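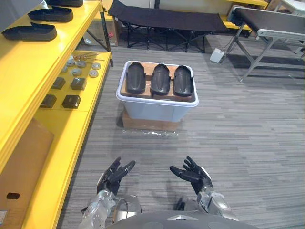
Fernlow Robotics Club – Handling Team

Home Blog Builds Meet the team Contact

So the left thumb is back! If you read my last post you'll know it had started drifting whenever the arm was held up for a while, and by the middle of March it had got bad enough to drop a shoe shell on the carpet. I have learnt more from that one fault than from 900 good picks.

We'd been sorting shoe parts – soles, shells, the little metal discs – and the logs looked lovely. Then the thumb began closing a touch late. The software thought it had a grip, the fingers thought so too, and the shell simply slid out. Guoqing Jin spotted that it only happened with the forearm raised, so we stopped blaming the code (sorry, code) and took the wrist cover off.

It was a cable! One of the thumb wires had been clipped too tight at the wrist, and every time the arm went up it tugged on the connector. The signal dropped out for a moment and the controller carried on with the last good reading. That second part bothers me far more than the wire. A hand that has lost its thumb sensor should stop, and ours kept going quite happily.

We've made 2 changes:

- more slack in the cable, with a softer clip from Dorko
- if a finger reading goes stale, both arms now freeze and wait for a person to reset them

I pulled the connector out on purpose three times to test the freeze and it caught it every time – I may have cheered. Next we're going for 1,000 picks with the new clip in, shells first and then the discs, which are horrible to get hold of. The Khosravi grip pads still haven't turned up, so it's bare fingertips until they do.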